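Workshop Tips: Handling Bulbs and Other Fiddly Glass

Filed under Lighting / May / 2 comments

A few readers have sent me the Esmont write-up, the one where a pair of robot arms learns to handle light bulbs from recorded demonstrations, and asked whether it changes my advice. Mostly no.

The headline figure is a 100 per cent success rate. Read down to the method section and that's 10 trials with one style of bulb, always starting in the same spot. They collected 2000 demonstrations to get there. My nephew needed one, and he was eight. When the starting position was shifted, the result went into a footnote with no number beside it. Hae-won Kwak raised the same point in her review for the Purba newsletter and I haven't seen a reply.

Still, I pinched a couple of ideas from the setup.

Hold the bulb upright in a stand while you sort out the fitting. Mine is an offcut of pipe on a flange and it beats rolling bulbs across the bench.

Come at the glass from the side with a light grip. Squeezing harder won't help a stuck bulb, so turn the power off, let it cool and try a rubber glove.

Keep the cord coiled if you aren't using it. Looped is fine, knotted is not.

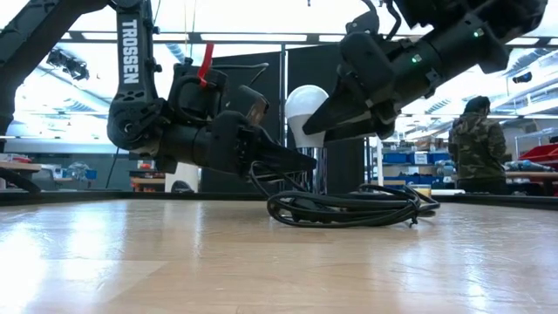

Two arms, one LED bulb on its stand, cable coiled on the table.

The authors say the method should carry over to jars, taps and door knobs. I'd want to see the jars first. Vimside made the same sort of claim for its lid opener and mine is in the bottom drawer.

Next month: getting candle wax off a timber benchtop.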